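ELECTRONIC MUSIC PERFORMANCE 2
Handout for Session 7: Playing Live Without Hiding Behind the Laptop
Tutor: Loan Tôn
Version of 10/16/26. Bin any earlier one, especially the one with the wrong room on it.

Read this before you come. Last session half the group hadn't, and we spent a good part of the hour on what a send is.

1. Where we left off

You should now have one finished track of your own, mixed well enough that you'd let a stranger hear it. For the December showcase you'll be turning that track into a live set of 15 minutes. These are different animals. A finished track has every decision made. A live set needs some of those decisions unmade again, so that you have something to do with your hands besides nodding.

The usual mistake is to load the full track, press play and turn one filter knob up and down with great feeling. I have marked a lot of these. The filter knob is fine. It can't carry a quarter of an hour.

2. Breaking a track into parts

Start by bouncing your track to stems. Most of you will want somewhere between four and eight: kick, other drums, bass, chords, lead, voice, and a stem for the noises you couldn't bear to delete. If you have more than that, group them. You won't find stem 14 in the dark.

For each stem, decide whether it is:

Fixed - it plays as recorded and you leave it alone.
Loose - it loops, and you choose when it comes and goes.
Live - you play it, sing it or trigger it by hand.

Aim for at least one live part. It can be very small. Wendelin Hauser's set last year had a single live element, a four-note bell line, and he played it slightly differently each time round. People talked to him about it afterwards as though he'd brought an orchestra.

3. Mapping your controller

Whatever you use (the department has the Plaso pad units and two older Egger fader boxes, both bookable at the equipment desk), the same rules of thumb apply.

Put volume on faders and character on knobs. Keep the kick in the same place in every song. Leave the bottom right control empty, or give it something harmless, as that's the one your sleeve will find. Label everything with tape. You will feel you know your own layout by heart, and you do, in your bedroom, with the light on.

The Egger boxes send a jump in value when you first touch a fader after changing scenes. Turn on pickup mode (sometimes called takeover) in your software before you map anything. Otherwise your quiet breakdown will arrive at full volume and so will the sound engineer.

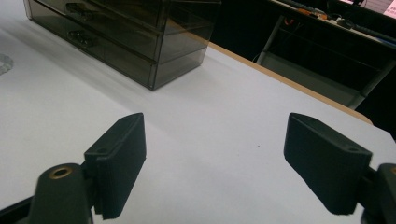 Gripper fingers over a white tabletop.

4. Timing, tempo and other people

If you are playing alone, set your tempo and forget it. If you're playing with someone else, one machine is the clock and the others follow. Decide which before the day. Fabian Pichler and Gertraud Brunner both ran as leader in their duo rehearsal, and the recording is in the course folder under Listening. It is a bit over three minutes long and gets worse.

Check your latency as well. With a buffer of 512 samples you'll feel a drag on anything you play by hand. Try 128. If the computer crackles, close the browser, and then close the other browser.

5. Shape

Sketch your set on one sheet of paper before you touch the software. Draw a line from left to right for time and let it rise and fall with energy. Mark where each part enters. If the line is flat, so is the set. If it climbs from the first minute to the last, you have written an alarm.

Silence is allowed. Two bars of nothing, placed with some nerve, will pull a room back faster than any riser from a sample pack. Four bars and somebody will go to unplug you, so practise the count.

Talking is also allowed, though keep it to your name and possibly a thank you. The story of the synth can wait for the bar.

6. Listening for next time

Leif Kjærgaard, Trakley (the live recording, from the beginning through to the second drop). Leif taught this unit before me and would rather I didn't set it, but it's the clearest case I know of a set built out of very little. Listen for the chord stem. It is fixed all the way through, and what changes is everything near it. Note the times when you first think "this is new" and bring the list.

Uteck, any of the basement sessions. Wear headphones. The bass part is doing more than your phone will admit.

7. To bring to Session 8

Your stems, named sensibly. "final_FINAL_use this one" isn't a name, it's a cry for help.
Your one-page sketch.
Your own headphones and the right adaptor for them. The desk had 7 adaptors in the first week and I'd be surprised to see one now.
A backup of everything on a separate drive.

We're in room 216, which has the better speakers and the worse chairs. Each of you will play the first 3 minutes of your set, and the rest of the group will write down one moment they remember. No other comments on the day. Written feedback goes up on the course page by the end of that week.

Equipment bookings for the showcase close at noon the day before. The desk doesn't answer to me and can't be charmed, I've tried.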